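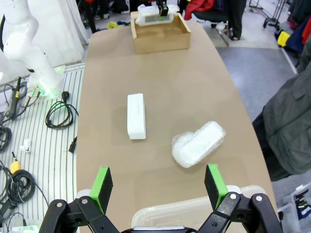
Search news and releases Search

FOR IMMEDIATE RELEASE

Kuson Opens Packing Workshops in Rusden for People on the Move

RUSDEN, 28/10/2024. Kuson, the home packing and storage service, is opening its Rusden workroom to the public for a season of hands-on packing workshops. The sessions are for anyone getting ready to move, clearing out a spare room, or wondering how to send a fragile parcel to a relative without lying awake over it.

Share 13 Comments 4

The workshops run through the end of January and are free to join. Each one lasts 3 hours and is built on a simple kit: a cardboard box, wrapping, a clear plastic container and a handful of ordinary household things that need to go somewhere. People are welcome to bring their own items as well, and the team hopes they will. A box of awkward things from someone's hall closet makes for a much better afternoon than a stack of neat ones!

"We have been packing for other people for years, and they always end up standing next to us asking questions," said Salamatu Quansah, who leads the workshop program at Kuson. "Why did you wrap that one first? Why is it lying down? They're good questions, and we love answering them. So now we've got a table and a time slot for it."

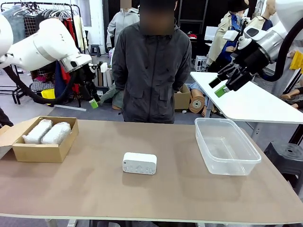
An open carton with two wrapped items inside, a small white device and a clear container on the workroom table in Rusden.

The opening session is called Cesus, after the one-page packing sheet that Kuson staff have used with new hires for several seasons. The sheet asks the packer to put everything out on the table before anything goes in a box. Soft wrapping comes next, one item at a time, and then the box is filled from the bottom with the heaviest pieces. Small electrical things are kept to one side until the end, and cords go with the thing they belong to.

Clear containers get their own part of the session. Kuson recommends them for whatever will be needed on the first night in a new place: chargers, a power strip, tape, medicine, the kettle's base if it fits. You can check what's in there without opening anything, which anyone who has hunted for a phone charger at midnight will appreciate. They also stack well in the trunk of a car and get used again afterward, under a sink or on a closet shelf.

The team has also set time aside for the question it hears most often, about how full a box should be. Participants pack the same box twice, once with gaps and once with paper tucked into the corners, then lift it and give it a gentle tilt. It is a surprisingly fun exercise, and people tend to get very quiet while they listen for rattling.

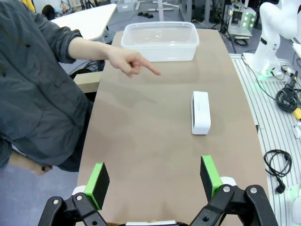 Page 2 of 3

Lyle Iwasaki, workroom manager at Kuson, planned the layout of the room and chose long tables for the program so that people can work side by side and see what their neighbors are trying.

"You need more surface than you think," Iwasaki said. "At home most of us pack on the floor, between the couch and the door, and our knees pay for it. Give people a clear table at a decent height and they slow down a little. They wrap better. They also start swapping tips with whoever is next to them, and I've picked up a few myself."

Materials for the program come from Antwi, a packaging supplier that has worked with Kuson since the workroom opened. Antwi is providing 2000 cardboard boxes for the season, along with wrap and paper. Everyone who attends may take home 4 boxes, flat, and any clean wrapping left on the table at the end. Used boxes in good shape can be dropped off at the front desk during opening hours and will go back into the sessions.

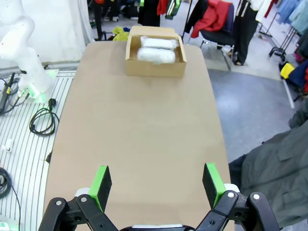

How to Join

Places are limited to 13 per session so that everyone gets table space. Booking is by phone or at the front desk in Rusden. Children are welcome with an adult, and the tables can be reached from a wheelchair. Please let the desk know when booking if you plan to bring anything very heavy or made of glass.

About Kuson

Kuson packs, stores and unpacks household goods for families, students and small offices. Its workroom and front desk are in Rusden.

Media contact: Salamatu Quansah, Workshop Program, Kuson, Rusden

Contact us | Copyright Kuson. All rights reserved. | Back to top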